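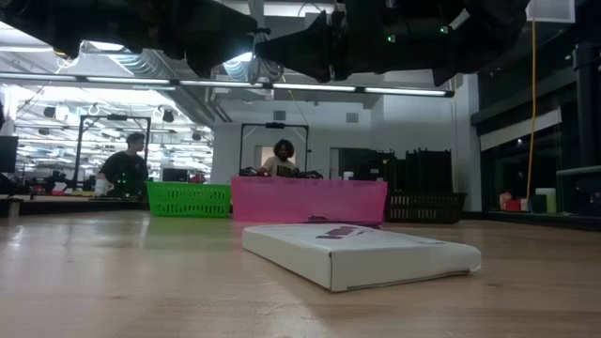 White box, closed. Green basket and the pink bin behind it.

Jan 1, 2025

Up at six for no reason. Street dead quiet, one dog. Thought I'd write before the day gets away from me, and it already sort of has, coffee's cold and I've been reading bus timetables for half an hour.

So. The walk. Decided last night, or this morning depending how you count, that I'm doing the whole Wament path this year. All 157 miles. Not in one go, I'm not insane and I don't have the vacation days. In pieces, weekends mostly, bus out and bus back. Said it out loud at the party so now it's real. Three people said they'd come along for a bit of it and I'd bet money none of them will.

Last time I did any of it was October and that was only the flat part out of Hollusville, along the canal, and my left heel was raw by lunch. Old boots. Kept them anyway, they're in the hall, they smell. Should throw them out today. Won't.

New ones are the Ekanow pair, half a size up this time. Wore them round the apartment yesterday with the thick socks. Stiff across the toes but the heel holds. Want to get 60 miles on them before spring, just to work and back and around the reservoir, and then see. If they're still stiff by then they go back, except I don't think you can send them back after 60 miles. Check that. Check that first.

Money. Set aside 2000 for the whole year, buses and beds and food and whatever breaks. Looked like plenty when I wrote it down in December and looks thin now. The inn at Shirazi wants a two night minimum on weekends, which is robbery, but it's the only place to sleep in that whole stretch unless I carry a tent. Don't want to carry a tent. Went back and forth on it all last week. A tent means a bigger pack, bigger pack means new pack, there goes a chunk of the money right there. But then no inn. Ugh. Leave it till March.

Later - back from a walk, first one of the year, 2 hours. Up the hill behind the school, down past the water tower, home by the tracks. Windy as anything. Hat stayed on, gloves no good, fingers were numb by the top and I couldnt work the zipper on my coat. Saw maybe four other people, all with that look, and everybody said happy new year, even the teenager. Nice. Mud on the back side of the hill up to the ankle. Boots kept it out, socks dry, good sign.

Knee a bit grumpy coming down. The right one, same as always. Have to start doing the stairs thing again, the slow step-downs, every morning while the kettle's on. I did it for about two weeks in the fall and it helped and then I stopped, of course. Writing it here so I feel bad if I skip.

Lunch was leftover ham and the last of the potato salad, standing up. Then slept on the couch with the map on my chest, woke up with a crease on my face. The map is an old one and shows a footbridge north of Shirazi that I'm pretty sure washed out. Need to call somebody about that when offices open tomorrow. If it's gone it's a long way round by the road, and no shoulder on that road.

Order of things, as of now:
Canal section again in Feb, properly, end to end.
Then the ridge when the snow's off.
Shirazi in May, book the beds by the end of this month.
Leave the marsh for fall, bugs.

Called home, talked too long, told them about the walk. Got asked if I'd be doing it alone and I said mostly. Long pause. Then we talked about the weather for a while. I'll text when I get on the bus and when I get off the bus, that's the deal.

Work tomorow. Shirts not ironed. It's past ten and I still haven't written down todays miles, call it five and a half. Off to bed, alarm's set, boots by the door to dry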